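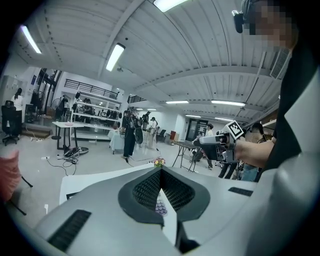 Rondcombe Workshop Users' Group
Minutes of the December meeting

Print this page | E-mail this page

Present: Sorcha MacAulay (chair), Auður Thorlacius (minutes), Joris Kuipers, Illia Holovko
Apologies: Dagný Eskildsen

The meeting opened at 5.30 pm.

1. Minutes of the last meeting
Agreed, with one correction. The key to the side door is held by Illia, not Joris.

2. Lighting
Joris has the quote from Ladefoged for cleaning the ceiling tube lights and replacing worn tubes. They want the floor clear under the long beam before they bring the tower in. Sorcha asked whether the work could be done in the evening. Joris said evenings cost more and the group agreed to stay with a morning visit. Joris to confirm the date and put a note on the door.
Illia asked for the ceiling vent to be cleaned on the same visit. Joris to ask, but this was not in the quote.

3. Cables on the floor
Auður reported two complaints about cables lying in front of the tables. Agreed that cables are coiled and put away at the end of each session, and that anything which has to stay down overnight is run along the wall and taped. Illia will order 24 reusable ties from Dristier. The old ones can be thrown out.
There was some discussion about whether the tables should be moved nearer the wall to shorten the runs. Sorcha was against this, as people need to get round both sides. Left as it is for now.

4. White shelving
The shelving below the mezzanine is full. Equipment is being put wherever it will fit and people are spending time looking for it. Agreed:
- heavy items to the bottom shelves
- every shelf to have a label on the front edge
- no more boxes to be added until the sort-out is done
Dagný had sent a message offering to do the labels. Accepted with thanks. Joris and Illia will do the lifting. They expect it to take 3 hours.
Anything without an owner's name will go up on the mezzanine until the end of the following month — after that it will be offered round and then disposed of.

5. Lockers
Sorcha has been through the locker list. Two people on it have left and have not returned their keys. Auður to write to both. Spare keys cost more than expected last time and the deposit may need to go up. To be looked at again when the replies are in.

6. Tables and cloths
The white cloths need washing. Auður will take them home this month, and a rota will be drawn up after that. Cloths should be folded and not left in a heap on the floor.
Illia said the surfaces of the uncovered tables mark easily. Please use a mat when cutting or gluing.

7. Chairs and fan
One office chair has a stiff caster. Joris to look at it, and if it can't be mended it will be replaced. The standing fan is to stay near the shelving and should be switched off at the wall by the last person out.

8. Any other business
Furby have asked to use the floor for a stock day in the new year. No objection in principle, but Sorcha wants to know how many people are coming and whether they need the tables. She will reply to them.
Joris asked again about a second bin. Agreed.

The meeting closed at 6.40 pm. Date of next meeting to be sent round by e-mail.

0 comments | 2 shares
Print this page | E-mail this page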